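Section 4. Running the practice room

Before you start, finish Section 3 and close every other program. Yes, the browser too. The club laptops have been nearly retired for years and they know it.

1. Open Plostik and choose Load Room. Pick Study, not Study Old. Study Old has no floor and the robot will fall for as long as you let it.

2. Wait for the walls to load. If the bar sticks for more than 20 seconds, press Reload once. Pressing it 15 times loads the room 15 times.

3. Under Robot, select Nalell Two-Arm. Both arms should go to the rest pose by themselves.

4. Set the step limit to 2000. The Fendska round uses the same limit, so get used to it now.

5. Click Connect and pick the arm you want to drive. Left is the robot's left. We have lost whole meetings to this.

Note: Save your run under your team name. Files called "test", "test2" and "final real" are deleted in April.

Caution: Do not drive both arms at once until you have passed the single-arm check in Section 5. The collision warning is a small beep, and most of you keep the sound off.

6. Switch to the Head view and look over the desk before moving anything. Small things like the pen and the dish are easy to lose behind an arm, so raise the arm first and plan your reach after.

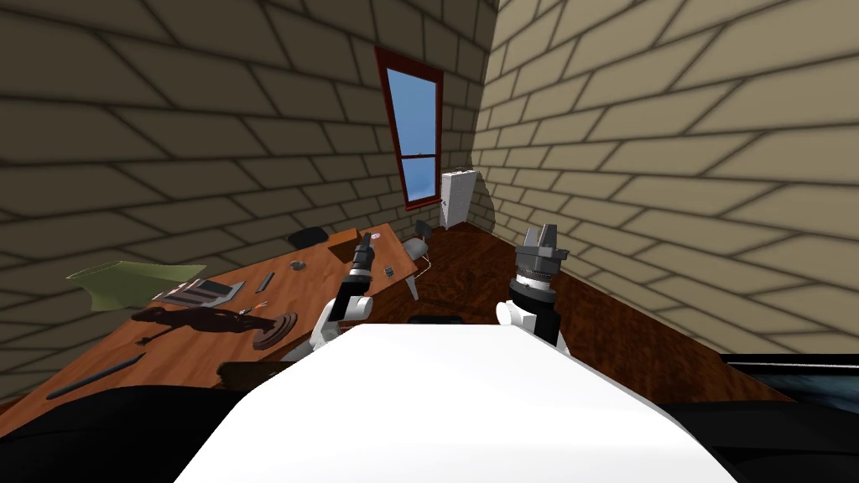
7. Move the gripper in short steps and let it settle between them. Holding the key down feels faster – it also sends the pen into the wall.

8. To start over, press Reset Objects. Reset World does the same job but throws away your unsaved run and, on the Phuthong laptop, the display settings.

Note: An object knocked over during a scored run stays knocked over. The judges will not pick it up for you, and neither will Plostik.

9. When the run ends, click Save, then Disconnect, in that order.

Last revised 11 November 2022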